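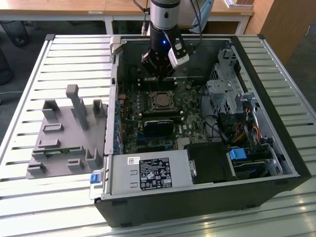 Gripper over the open tower, motherboard side up

Search this site
Search
Menu

Fevo Road Cycling Club
Minutes of the general meeting, 25 March 2022

Present: quorum met. Apologies were received and recorded. Minutes of the December meeting were read and approved with one correction: the winter training loop starts at the Lirnska boat ramp, not the bridge.

1. Club rides
The Saturday ride will move back to the 7:30 start next month. The short group keeps its present route. The long group asked to add the Cudero climb every other week. Agreed. Riders going over the climb need to carry their own spare tube, and the ride leader will wait at the top until the last rider is up. Lights stay mandatory front and rear until the clocks have been forward a month.

2. Spring time trial
The course will be the out and back on Lirnska Road, 15 miles. The county permit is in hand. Entries are limited to 100 and open to non-members. The turnaround needs 4 marshals and only two have signed up. Members not racing were asked to put their names on the sheet before leaving. There was a question about tandems. They may ride but will not be placed.

3. Kit order
Stępień has confirmed the same price for jerseys as last season. Bib shorts are up. The order closes when the form does and late requests will go into the fall order. Several members said the sizing ran small last time. Sample jerseys in medium and large will be at the next two Saturday rides for people to try on.

4. Money
The club approved spending up to $300 on a second canopy for race days. The old one will be kept for the marshals. A motion to raise dues was tabled until the next meeting, when figures for the time trial will be available.

5. Road conditions
The shoulder on the north side of Cudero Hill is breaking up near the culvert. The club will write to the county again. Until it is fixed, groups should ride single file from the culvert to the farm stand and call out the hole.

6. Other business
A member asked whether e-bikes are allowed on the short ride. It was agreed that they are, provided they stay behind the ride leader. Two unclaimed water bottles and a left glove are in the lost property box.

Action items
Letter to the county about the shoulder: secretary
Marshal list: race director
Canopy: equipment officer

Meeting closed at 8:50 p.m.

2 comments
Shares 6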